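Visit report: Seyoum lower secondary, open morning, 08/11/2019

The visit covered years seven to nine. Parents were met in the hall by Elsa Lundgren and split into groups of eight. The school has 256 pupils on roll and caps classes at 24, with one exception in year nine.

Timetabling was the main item. Pupils keep one form tutor for all three years but change rooms for each subject from year seven. Maths and languages are set by attainment from the second term. Sets are reviewed twice a year, and a move needs the agreement of the subject teacher and the tutor. Homework is posted on Civley by four o'clock — paper diaries were dropped in August.

The library holds 3,783 titles and opens before lessons. Borrowing is for two weeks. Lunch is in two sittings, with year seven first.

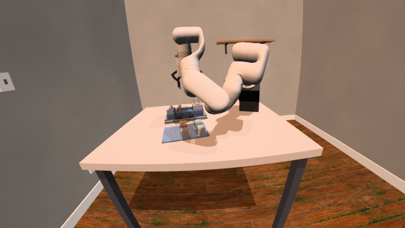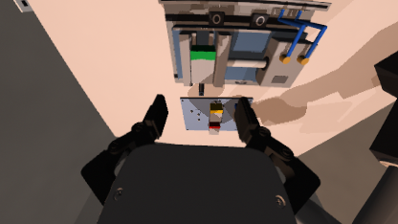
Rigoberto Restrepo asked whether a pupil placed in a lower maths set could still sit the higher paper, and said his elder daughter's school had settled that question too early. Lundgren replied that entries are decided in the spring of year nine, and that both sets follow the same syllabus until then.

Option subjects are chosen from a printed form, two from five. Second choices are used when a group is full. The form was not available on the day and will be sent by post.

Bus times from Plullo were given verbally only. Applications close at noon on the last day of term.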